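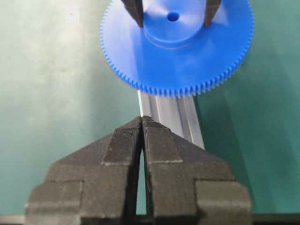 Ticket 2213 – Committee roster page shows members who were dropped
Product: Hostura legislature site, public side
Opened by: Colette Langlois, clerk's office
Assigned to: Ebenezer Dogbe
Priority: Normal, then High, then whatever comes after High

The public roster for the Transportation Committee still lists two members who were removed when the committee was reshuffled. Both of them have noticed. One thinks it's a sign that the decision is being reconsidered, and his staff have been sending people the link. I changed the roster in the admin screen yesterday afternoon and it looks right to me when I'm logged in. Logged out, we're back in the old session. I was told at training that the parts of this system mesh together like gears, and I'll grant that a blue plastic gear with a dense row of little teeth is a handsome thing, but ours seem to be skipping a few. Please fix before the hearing.
– Colette

Reply, Ebenezer Dogbe
Thanks, Colette. I see the same thing. Admin has the new roster, public has the old one. I cleared the page cache and reloaded. Old roster. Cleared the cache for the whole committee section. Old roster, but it loads faster now.

Can you tell me whether you edited the existing committee or made a new one?

Reply, Colette Langlois
Edited the existing one. I removed two names and added two names. I did not press anything that looked interesting.

Reply, Ebenezer Dogbe
Found part of it. There are two Transportation Committees in the database. Record 771 is the one you edited. Record 1846 was created by the Trinach import when the session data came over, and the public page reads from that one. Both are marked active, so strictly speaking the legislature has had two Transportation Committees since the import and one of them has been doing no work at all.

I've set 1846 to inactive. Please check.

Reply, Colette Langlois
The page now says "This committee has been abolished." My phone is ringing.

Reply, Ebenezer Dogbe
Set it back to active. Sorry. The abolished message is what the template prints for any inactive record. I've asked Korkor why.

Reply, Korkor Nartey
Because the spec said so. The spec was written before my time, by someone who apparently thought committees only ever end one way. I'll open a separate ticket for the wording.

On the real problem: don't deactivate anything. The public page looks up the committee by its import code, and 771 has no import code. Copy the code from 1846 to 771, blank it on 1846, then rebuild the index. In that order. If you blank it first, the bill pages lose their committee and every transportation bill shows as "referred to none."

Reply, Ebenezer Dogbe
Done in that order. Index rebuild took eleven minutes. Roster is correct logged in and logged out, in two browsers. Bill pages checked, 1053 still shows as referred to Transportation.

One leftover: the chair is listed twice, once as Chair and once as a regular member.

Reply, Colette Langlois
He would be fine with that, but please take one of him off.

Reply, Ebenezer Dogbe
One removed. Kept the Chair.

Reply, Nhyira Essien
Adding for the file: the printed agenda is a separate feed and runs overnight. Don't judge it until tomorrow morning. Also the email alerts went out during the few minutes the committee was abolished. Only subscribers to that committee got one. I have drafted a correction and it needs approval from the clerk's office.

Reply, Colette Langlois
Approved with one change. I took out "we apologize for any excitement."

Reply, Nhyira Essien
Sent.

Reply, Colette Langlois
Agenda came through this morning with the right names. The member who was sharing the link has stopped sharing the link. You can close this.

Status: Closed, Jul 27, 2024
Resolution: Duplicate committee record from import. Import code moved to 771, index rebuilt, duplicate member entry removed.
Follow-up: Mohammed-Awal Adjei to check the other committees for duplicates. He has found a second Agriculture and would like it noted that he is not touching it until Korkor is back from lunch.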